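4. Evaluation of the Liline kit on the bottle-and-tray task

4.1 Kit and installation

The Liline kit is sold by Keskinen as a bundle for small laboratories. It consists of a two-finger electric gripper, a wrist camera with its bracket, a fixed overview camera, and the Skerkside software, which handles calibration, recording and playback. The arm is not included. We mounted the kit on the arm already in use at our Jillbridge site, following the printed guide without help from the vendor. The adapter plate fit without changes. The wrist bracket did not seat fully until one of its screws was replaced with a shorter one, a point the guide does not mention.

Both cameras were calibrated with the procedure supplied in Skerkside. The overview camera needed one pass and the wrist camera needed two, as the first pass ended with a residual above the limit set by the software. We did not tune the result by hand.

4.2 Task and workspace

The task is to pick up a clear plastic bottle and place it on a tray. It was chosen because transparent objects are a known difficulty for the depth estimation offered in the kit, and because the vendor's own material names tableware and packaging as target uses. The bottle starts on its side. Its starting angle varies between trials, and the tray is turned by hand to a new angle after each block. Figure 4 gives the view from the overview camera.

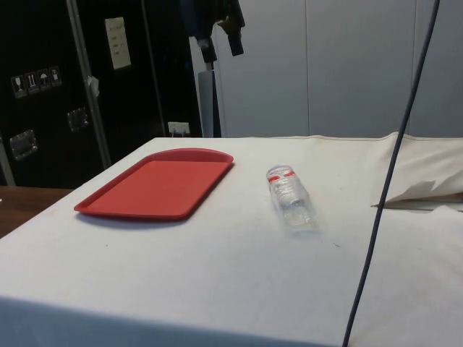 Figure 4. Workspace with the bottle lying on the cloth to the right of the red tray.

The white tablecloth was kept for all trials. It gives little contrast against the clear parts of the bottle, and in most failed detections the software returned a box around the label alone. This matters for grasp planning, as the planner places the fingers at the center of the detected box. When only the label is found, the grasp point shifts away from the middle of the bottle and the free end tends to drop during the lift. The tray, by contrast, was segmented correctly in every block, including those in which its long side ran diagonally across the table.

4.3 Results

We ran 435 trials in 11 blocks. Skerkside stores each trial as a separate record with both camera streams, joint positions and finger opening. Total setup time before the first valid trial was some 10 hours, most of it spent on calibration and on the bracket. The vendor states a service interval of 3,000 grasp cycles for the finger pads, so our test does not reach the point at which wear would be expected, and we make no claim about it.

Failures fell into two groups. In the first, the planned grasp was off center and the bottle rotated in the fingers. In the second, the bottle was released too early over the tray and rolled before coming to rest. The second group was reduced by lowering the release height in the settings file. That parameter is not exposed in the graphical interface of the version we tested.

4.4 Wrist camera view

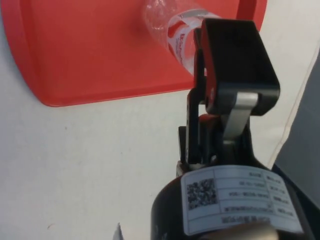 Page last modified: December, revision 11

The wrist camera is the main source of feedback near the tray, and its placement is a compromise. The gripper body takes up much of the lower right of the image, and with the bottle on the tray, one side of it is hidden behind the black block to the right of the finger linkage. The label remains partly in view, but the red of the tray shows through the clear walls and weakens the outline of the bottle. A color threshold that works over the cloth therefore has to be changed over the tray. The kit allows one threshold per camera, and we had to switch it by script between the pick and place phases.

A bracket with a larger offset would reduce the hidden area at the cost of clearance near the table. Keskinen lists such a part as an option, but it was not supplied with our unit and was not tested.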